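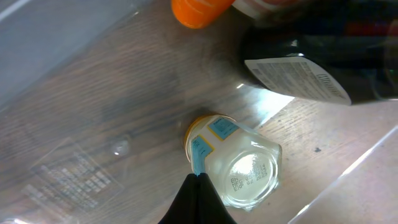

About Rulteo

Rulteo is a contract packing and labeling shop in Illey. We handle bottles and jars for food and cosmetics makers whose runs are too small for an automated line. The minimum order is 28 units and the maximum is 500 per batch.

Packing takes place at wooden tables. Clear plastic sheet goes down before glass is laid out. Dark glass bottles, capped bottles and small jars are laid on their sides for label inspection, and each label is checked for skew, lifted corners and legible small print. Items that fail are relabeled once. A second failure goes back to the client with a written note.

Konrad Frei set up the shop and still writes the packing specifications. Ona Kazlauskienė runs inspection. Solange Coutinho handles quotes and carton sizing. There are 6 of us in total.

We do not fill containers or design labels. Clients supply sealed product and printed rolls. Cartons and dividers come from our own stock unless the order states otherwise. New orders are scheduled from April.

Contact | Terms | © Rulteo, Illey | Back to top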